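Posted in: Workshop Notes > Cell Checks > Folding

Folding cell, August check, with comments. The form is Bemevo's and so is the wording of the items. The comments are mine.

1. Surface clean, level, clear of the walls. PASS, grudgingly. I wiped it down and put a level on it both ways. Whoever wrote "clear of the walls" has never seen a cell pushed into a corner.

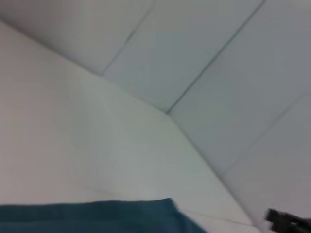 The limit in the controller is set at 90 mm from any wall. Skyrme's manual says that is plenty. I would like to see it tested at full speed before I sign for it.

2. Test garment. PASS. Plain cotton T-shirt, teal, no print. A plain shirt on a pale top is about as easy as vision work gets, so I don't read much into a good score. Try it with a white one.

3. Wrist camera focus. NOT PROVEN. The form asks for "stitching visible". Hem stitching only just shows on the close view, and the weave comes and goes. Carier call this acceptable. Recheck after cleaning the lens.

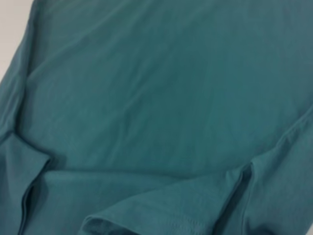

4. Cycle counter. Reads 984. Grease is due at 700 according to the label and "as needed" according to the manual. Greased it.

5. Cables and fittings. ADVISORY. Wikent sold us the cable as good for the life of the arm, which is a claim I have heard before.
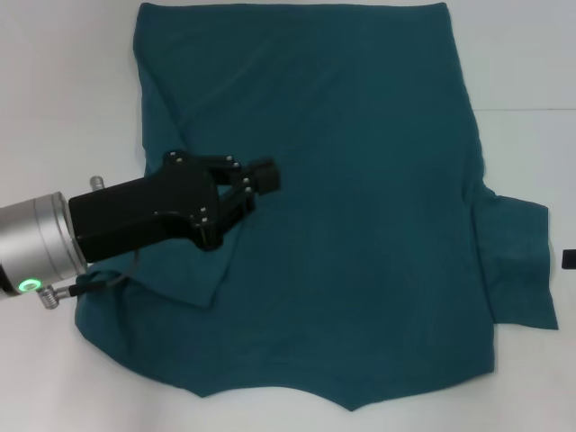
My main complaint is still cable routing. There is no clip anywhere on the drawing, and the form only asks whether the plug is tight. It is. But the black cable from the wrist fitting lies across the shirt on its way round to the gripper, and a loop that rests on cloth can drag a fold out of place. Fit a clip and rerun item 6. The green ring on the wrist was lit, for what that's worth.

6. Repeat folds. 43 run, results on the back of the sheet. Not signed off until the clip is on.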